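Nadau Kitchen Opens Its Doors for Potato Soup Season

28/06/2018

The community kitchen at Nadau has found itself a new home on Polliter Street, and if you've ever stood in line at the old place with your elbows tucked in, you'll know how welcome that is. Neighbors raised 2,000 dollars toward the move over the spring, mostly through bake sales and one very long raffle night.

Soup will be first on the menu, made the plain way with potatoes, onions and whatever the Bashir farm stand has plenty of that week. Small electric cookers will do most of the work, so a pot can go on right there on the counter while people chat and peel.
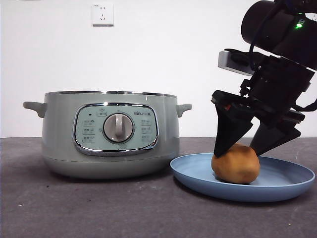
Lunch is served from 11 until 2, and you're warmly invited to come early and lend a hand with the chopping (aprons are provided, and there's always coffee). Baking classes will follow in October, once the big oven is in. Bring a container if you'd like to take some soup home!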